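Flillwood Community Suppers: progress report to the Akgül Fund
Covering the second stage of the grant, to the end of March 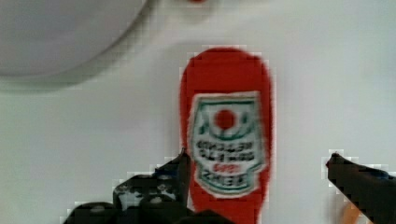
When we last wrote, the old Sunday school hall had just been handed over to us, the heating had been on for a single evening, and I think it is fair to say that we were all rather more hopeful than organised. I'm very glad to be able to tell you that things have settled a good deal since then. The suppers have run every Saturday without a gap, the waiting list for the cooking group has been cleared, and the grant of £2,000 for this stage has been spent almost entirely as we said it would be, with one change that I'll explain further on.

The suppers themselves

Doors open at half past four and food is on the tables by half past five. We moved it earlier after the new year at the request of several families with small children, who were having to leave before pudding to get the bus up the hill. It has made quite a difference to the feel of the evening. The early part is noisier than it used to be, and the older guests, who I had worried might mind, have mostly taken to it. Two of them now come down at four to help with laying up and stay to play dominoes with anybody who will sit still.

Xiomara Kapoor has carried on as lead cook and has kept to the plan of one main dish and one that is meat-free, both made from scratch. The lentil pie has been asked for so many times that it now appears every other week. The fish evening was less of a success, mostly on account of the smell, which was still with us when the toddler group came in on the Monday, and we have written to them to say sorry. We will try it again in the summer when the windows can be opened properly.

You asked in your last letter how we decide who comes. The short answer is that we don't. There is no form and no referral. People hear about it from the school, the surgery, the library noticeboard or each other, and they turn up. I know that this makes it harder to give you the sort of breakdown some funders like, and I am grateful that you have been patient with us about it. We do ask people once a season whether they would be happy to fill in a slip with their street and the ages in their household, and I will send you a summary of those with the final report.

The cooking group

This is the part of the work I am most pleased with. We planned for one group and ended up running 2, both on weekday mornings, led by Bülent Çınar, who cooked in school kitchens for most of his working life and is wonderfully unbothered by mess. Between them the groups had 13 people finish the full course, which is a better result than we put in our application. Most had come along first as supper guests. One lady told Bülent that she had not used her oven since her husband died and that she had made a crumble in it the night before; she brought him what was left of it, in foil, with a note about the topping.

The sessions stick to the kind of food that can be made on two rings with what is in an ordinary cupboard. Soup, a proper omelette, rice that doesn't stick, a tray of roast vegetables, a stew that will do for two nights. We had meant to include bread, but the time needed for it to rise doesn't fit with the hall bookings, so we did flatbreads in a dry pan, and they went down very well indeed. Everyone who finished was given a small folder of the recipes, typed up in large print, with room for their own notes.

The kitchen

The change I mentioned is to do with the cooker. We had set money aside for a second-hand range from Jikov, the catering suppliers out on the ring road, and they were kind enough to hold one for us. When the gas engineer came to look at the hall, though, he found that the supply pipe was too narrow to run it safely, and the cost of putting that right would have swallowed most of the equipment budget and a piece of the food budget as well. After a fair bit of talk (and I am afraid a rather long meeting) we bought a pair of ordinary electric cookers and had a new circuit put in for them. I rang your office before we went ahead and was told that this would be fine, but I wanted to have it set down properly in writing.

The electric cookers are slower to get going, and Xiomara has had to change the order in which she does things. Potatoes now go on before anybody has taken their coat off. On the other side of it, they are a good deal easier for the morning groups, who have much the same thing at home.

We have also put up shelving in the store cupboard, replaced the hot tap, and bought a decent set of knives with a locking case. The floor by the back door still needs doing. We have had one quote and are waiting for another.

Things that have been harder

Washing up remains our weak point. People are happy to cook and happy to serve, and then by seven o'clock the numbers in the kitchen thin out. We have lost 4 of our regular helpers since the autumn, none of them through any falling-out — a new job, a new baby, a move to the coast and a bad hip. We've put a notice in the parish newsletter and had some interest from the sixth form, and I would hope to have better news next time.

Food prices have been a worry too. The arrangement with Cultis, who let us have their unsold vegetables at the end of Friday trading, has been a great help, though it does mean that the menu can't be settled until the evening before. There was a week when it was nearly all celeriac.

What comes next

Over the coming stage we would like to start a third morning group aimed at young parents, with somebody on hand to mind the little ones in the side room. We have the room and we have Bülent's agreement, and we are speaking to the children's centre about lending us a play worker. We also plan to hold one supper outdoors, on the green behind the hall, weather allowing.

You would be very welcome at any of these, and at the ordinary suppers as well. Several of your trustees said they would like to visit and the offer stands — there's no need to ring first, but if you do let us know, Xiomara will make sure it is a lentil pie week. The receipts and the bank statement are enclosed, and I've put the engineer's letter about the gas pipe at the back.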